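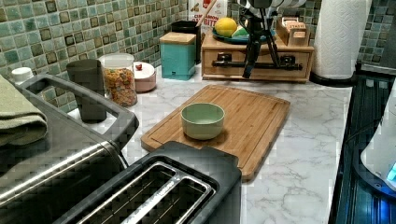 Moreira counter set: bamboo board and two-tier drawer unit

4 min read

Search products, rooms, spare parts

We've wanted to sell a proper breakfast-corner set for ages, and the Moreira is the one we would put in our own kitchens (several of us already have!). It comes as two pieces, a bamboo chopping board and a small wooden drawer unit, and you can buy them together or start with one and see how you get on.

The board first. It's bamboo, with strips of lighter and darker grain running lengthwise, rounded corners and a slim juice groove just inside the edge. We love that groove. It's thin enough that you don't lose half your cutting space to it, but it catches what runs off a tomato or an orange, and you can wipe it out with the corner of a cloth. The board is a good size for slicing a loaf next to the toaster, with room left for a small bowl while you butter.

Bamboo is easy to live with if you treat it kindly. Wash it by hand in warm soapy water, dry it straight away and stand it on its edge overnight. Please don't put it in the dishwasher or leave it in the sink. A little food-safe mineral oil every couple of months keeps the colour warm. The one in the Gendenport showroom went on display last November, gets oiled whenever someone remembers, and still looks lovely.

Now the drawer unit, which is the piece people ask us about most. It's light wood with dark metal fittings on the drawer front, and it has two levels, so you gain a shelf without giving up the drawer. Tea bags, bag clips, the good scissors, birthday candles, all the little bits that wander about a worktop can go inside. The top is for things you want to reach without looking: salt, fruit, an egg timer, whatever you pick up every morning.

It's 50 cm wide. Do measure before you order, and measure with the toaster and the kettle in their usual places. You'll also want clear space in front for the drawer to come forward. We keep ours with the tall jars and canisters beside it against the tiles, and a lemon in a small green dish up on the top level.
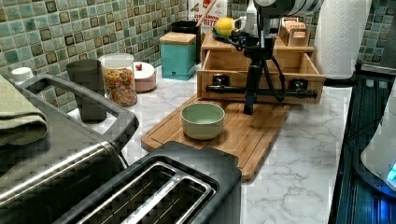

Afonso Correia wrote to say the drawer unit had finally got the tea towels' worth of clutter off his worktop, though he'd have liked a divider in the drawer for teaspoons, and could we please make one? We can, and we're on it. The divider will be sold separately and will fit units already bought, so there's no need to hold off.

What you get

Board: bamboo, with juice groove
Drawer unit: wood, dark metal fittings, ready assembled
Four stick-on felt feet for the unit
Care card

Price: £68 for the set
Order code: 246
Made for Gravero, sent out from our Zovbridge warehouse

If a handle screw works loose, tighten it gently by hand with an ordinary screwdriver. Spare screws and felt feet are free, just send us the order code and your address. Both pieces can be seen and handled at Gendenport, so come and open the drawer a few times before you make up your mind.

Page updated 2021-09-25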